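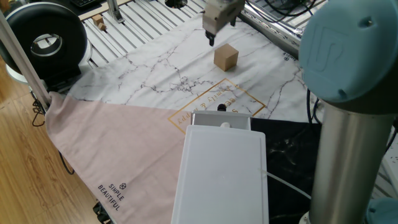 Review: the pick-and-place demo at the Plutberg open day, April 2, 2021

The session lasts 43 minutes and entry costs 4 dollars. It runs in one room, with a single arm working over a table spread with a marble-patterned cloth. The job is small wooden cubes and a two-finger gripper, and the staff take questions the whole way through.

I liked how close you can stand. Groups are limited to 10, so everyone gets a view – the Wovedia demo I went to last year had us behind a rope. The talk on grip force was clear. The part on software was rushed, and the handout skips it.

Parking is poor. Worth the trip if you are thinking about buying a small arm. Four stars.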